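Cestard R2 Folding Rower: Review After One Training Block
2025-07-18

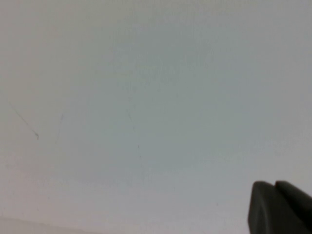

The R2 is an air-resistance rower with a damper, a two-piece steel rail and a battery-powered monitor. I bought it at full price to replace a magnetic unit that had no usable drag range. This review covers 200 sessions, most of them steady rowing at 18 to 22 strokes per minute, with one interval day a week.

Assembly

The rail ships in two sections joined by four bolts and a locking pin. The supplied hex key is too short to get proper leverage on the lower pair, so use your own. Check the bolts again after the first few hours of rowing. Mine had backed off slightly on the left side and produced a click at the catch.

Resistance

The damper has ten positions. Positions 1 through 3 feel nearly the same. The useful range is 4 to 7, and I did most of the block at 5. Above 8 the fan is loud enough that I could not follow a podcast without headphones. The handle return is quick and even, with no slack in the strap at rates up to 32. Above that the strap lags a little on the recovery.

Monitor

Split, rate, distance and watts are shown at once. Heart rate pairs over Bluetooth and held its connection with an Ivilus chest strap in all but two sessions. The monitor stores 117 workouts and then overwrites the oldest without a warning. Export your log before you reach that number. Interval setup takes too many button presses, and the rest period cannot be edited once saved.

I compared splits against the Baird machine at my gym in Brokumcombe. Over a 30-minute piece at matched heart rate, the R2 read 1.5 seconds per 500 meters faster. Ga-eun Ryu, who coaches the morning group there, ran the same test and got a gap of 1.8. The error is steady from one session to the next, so the R2 is fine for tracking progress at home. Don't use its numbers to enter a ranked event.

Seat and footplates

The seat is firm and slightly narrow. I added a thin foam pad for anything over 40 minutes. The footplates adjust in six steps, and the heel cups hold well. The straps are the weakest part of the machine. One buckle started slipping in the fifth week, and Cestard sent a replacement pair at no charge.

Storage

Folding takes under a minute. Folded, the rower stands upright on its rear feet and is stable on a hard floor. On carpet it leans.

Price and verdict

The list price is $1367, delivery included. It was lower last November, and I would wait for a similar sale unless you need one now. Recommended for steady aerobic work. For sprint training, look at something with a chain drive.

Rating: 7/10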